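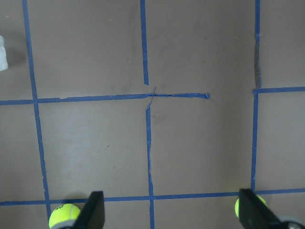

Blue tape grid on the floor, middle line still short on the right

Tape grid on a smooth floor, lines keep wandering
Posted by Ella, August 15, 2026

I'm marking out squares on a smooth brownish-gray floor with blue painter's tape for a ball game with my kids. The long middle strip tore before it reached the right side, and where it meets the center line the tape has bunched up into a knot. The center line doesn't match above and below the middle either. Do I pull it all up or patch it? I want to leave it down until April.

Raffaele Sartori
Patch it. Cut out the knot with a utility knife, light pressure so you don't score the floor, and lay one fresh piece across. For the short end, overlap the old strip by an inch or two and run it over to the right-hand line. For the center I would pull the lower strip and redo it against a chalk line. Unroll a couple of feet at a time and press it down as you go — stretching the tape makes it wrinkle and lift later.

Sweep first and wipe with a damp cloth. Let it dry before you tape.

jaber50
just eyeball it, kids dont care

Senyo Nyarko
Agree with Raffaele on the patching, but April is a long time for painter's tape. Check the label for how many days it is rated. Past that the glue can stay behind on the floor when you peel it. I would replace the strips every so often, or use floor marking tape if the floor is yours. Try a short piece in a corner first.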